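Notebook, Mei-kuen Peng
12th June, Lo flat, soft furnishings and small items

Started with the sofa covers. The family had been using one long throw and it slid off the seat every time someone stood up, so we are trying separate covers with a waffle weave. These are the dusty pink ones from Jedell. They go over the leather without any straps or pins. I tucked the back edge down behind the seat pad by hand and left the front edge hanging. The sample card gives the weave as 3 mm, which I have not checked with a rule.

The right-hand cover still bulges under the backrest. I pulled it out and tucked it again, and it came back up. Either the cover is too deep for that seat or the pad underneath has spread. Will measure the seat depth next visit, front piping to backrest seam, and compare with the left.

Cushions went back where the family likes them. The plush stays on top of the backrest because the younger child asks for it there. I would have put it on the seat, but it is their sofa.

Tablecloth is the balloon print, Mornmont, wipe-clean. Jam came off with a damp cloth. Ink did not, or only partly. Note for the stain sheet: try the soap paste before anything stronger, the pale blue areas will show a ring.

Small items next. Mrs Lo wants everything that drifts about the flat to have one place to land, chargers above all. The mint-green tray is the first try. It is shallow, which she likes, as things can be seen without digging. My worry is that the rim is too low for cables and they will creep out over the side.
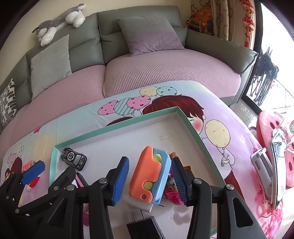
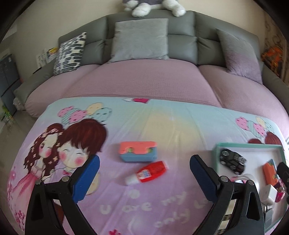
Cables are the thing to solve. One charger with its lead takes up far more of a tray than it ought to, and once a second goes in they knot. Options I wrote down while there:

- fabric tie on each lead, wound before it goes in
- a divider across one end, chargers only
- a second tray for toys, kept well away from the first

I prefer the divider. Pisateck do a clip-in one, item 162 in their list, but it is meant for a deeper tray and may stand proud of the rim. Have asked for 2 on approval. If they do not fit I will cut a strip of card and see whether the idea works at all before spending anything.

Toys and chargers in one tray is not going to last. Children take the tray to get at the cars and the chargers go with it. Mrs Lo agreed but says she has no room for another tray by the bed. Could go under the table in the sitting room if it slides easily on the tiles. Felt feet?

Blanket on the bed is staying as it is. She asked if it could be cut down to make a matching cushion cover and I said I would rather not, the print is large and we would lose most of it.

Spent so far 544 against the Lo job, covers and cloth included, tray not yet invoiced.

To do:
measure right seat depth
soap paste on the ink
chase Pisateck for the dividers
look at the covers again in September, when they will have been through the wash a few times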